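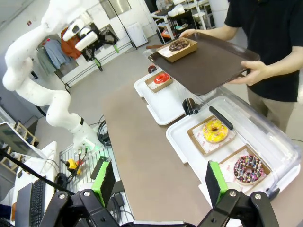

Our Story
Posted in: Who We Are
November — by the Hurnura counter crew
1 min read

Hi, we're Hurnura! I sell donuts on Dodthorpe Lane, 22 steps from the Tisthorpe bus stop, and I still get excited about glaze. Each donut gets its own brown box with patterned paper, and the clear lids let you pick a favorite (mine's the yellow one — sprinkles, always).
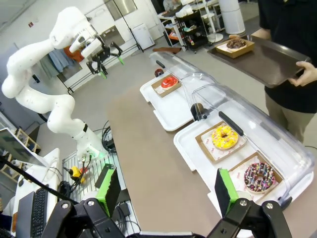
How we serve

We carry your donut over on a dark brown tray, chocolate glaze and all. Big order? The most I've boxed in a morning is 168, for the Fontes school fair.
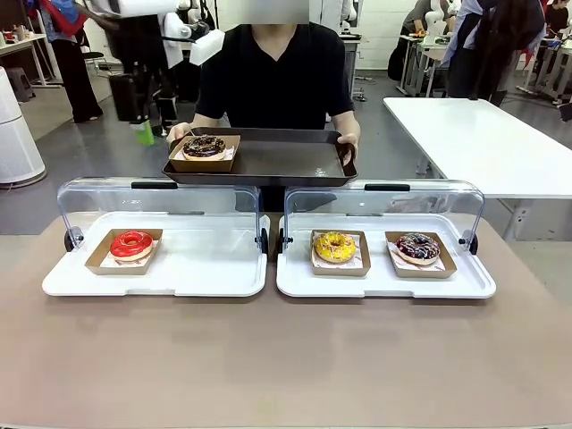
Come say hi

Doors open at 7 a.m.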